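Holtport Home & Office Boards > Storage and Filing

Blue folders flat on a shelf or standing up?? need opinions

skyeguthrie
Posted June 4, 2019

ok so redoing the filing corner. Light wood shelf, blue folders, patterned carpet (dont ask about the carpet). Been putting them down flat with a little gap between. Partner thinks they should stand up like books. I have 291 sheets of house paperwork to get in there plus the tax stuff from February that never got sorted. Pics

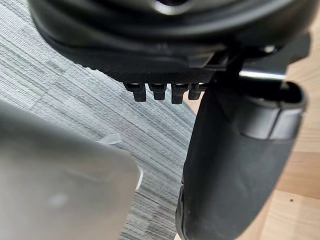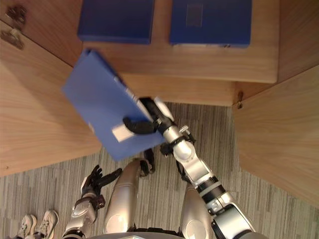 second one has the folders and the shelf

Flat or upright, go.

marl_in_drudardale
Upright. Always upright. Flat means you lift three to get to the bottom one, and then you stop putting things back at all. Ask me how I know

tessellate
Disagree w/ marl. Rigid case folders are fine flat if you dont stack them. Looks like there's just the two side by side on that shelf, one layer. Whats the problem?

marl_in_drudardale
problem is she has 291 sheets and will have more than two folders by next week

skyeguthrie
three so far lol. Might go to 5. One for house, one car, one medical, one taxes, one for "what is this"

papercutpete
how wide is the shelf? and how much height to whatevers above it. Upright only works if there's clearance, you need to be able to tip the folder out. Measure before you buy anything

skyeguthrie
havent measured. will do tonight

oldbinderlady
Labels!! I can see a pale patch on one of the folders on the shelf and theres a small white label near the corner of the one being held. If you go flat, label the front. If you go upright, label the spine. If you cant decide, both. I did 600 files at my old job and only labeled fronts, then they moved us to upright shelving. Still mad about it

tessellate
^ this. also blue on blue on blue, you will never find the car one. Get colored dots or somthing

papercutpete
I like them all matching. Dots look messy

tessellate
messy but I can find my insurance card pete

jb_upstairs
Is that a hinge on the lower ledge, right end? Brassy thing. Does a door go there? If a door swings across that corner don't let folders stick out past the shelf edge. Learned that on a Sakik cabinet, chewed up the corners on a whole set

skyeguthrie
good eye, yes theres a door, comes across the lower part. Upper shelf is clear of it I think. Will check when I measure

marl_in_drudardale
so lower part has a door, great, put the stuff you never need in there. Old taxes. Upright stuff you use on top

oldbinderlady
Old taxes flat is fine, I'll give you that one. Nobody is riffling through those every week

papercutpete
How many sheets are you putting in each? I get over 200 in my rigid ones and then they bulge and wont stand straight. They lean and the whole row goes over. Get a bookend, the Jin metal ones are ok, cheap, felt on the bottom so it wont scratch the wood

tessellate
or. lay them flat. no bookend. free

marl_in_drudardale
tess I swear

skyeguthrie
ok measured. Upright fits on top but only just, have to tilt them to get them out. So thinking upright for house/car/medical, flat for taxes and the what is this folder. Partner says that's "basically what I said"

oldbinderlady
it isnt what they said but let them have it

jb_upstairs
How far does the door come out tho

skyeguthrie
misses the upper shelf completly. Lower one I need to push stuff to the back a bit

papercutpete
try it loaded before you label the spines. Full folders are fatter than you think

skyeguthrie
will do. sorting the car pile first, theres a receipt in here for tires on a car we sold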